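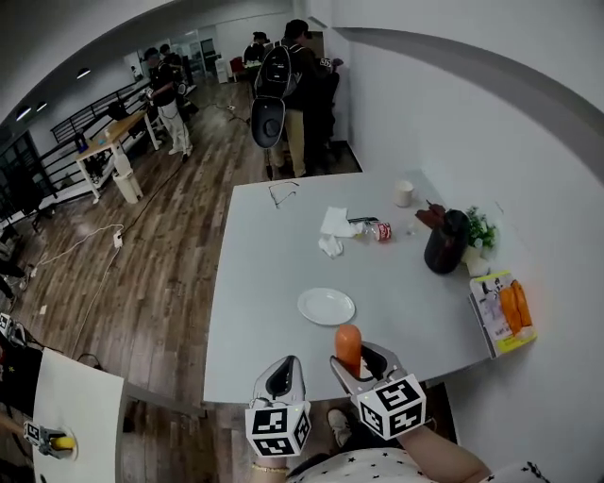
Clearing a shared table goes faster when you decide first what is allowed to stay on it. I learned this slowly, in our work room in Warkwood, where everything was put down "for a minute". Keep the things that live against the wall, for us the vase with dried leaves and the little plant in its white pot, and take away all the rest.

July 28, 2018, by the Zedulton Home Notes editor

1. Take the personal things first. Glasses are easily scratched, so put them in their case before you touch anything else.

2. Collect the paper. A crumpled tissue goes to the bin, and a paper cup also, once you have looked inside.

3. Stand up any jar that is lying on its side and check that the lid is closed.

4. Carry plates and utensils to the sink together.

5. Put small pieces back in their own box. If the box has a picture on the front, compare with it.

6. Wipe from the wall toward yourself with a damp cloth. Lift the plant, do not push it, or the pot can mark a light coloured table.

With a full table I need up to 17 minutes.

We use cookies to improve your visit. By continuing you accept our cookie policy.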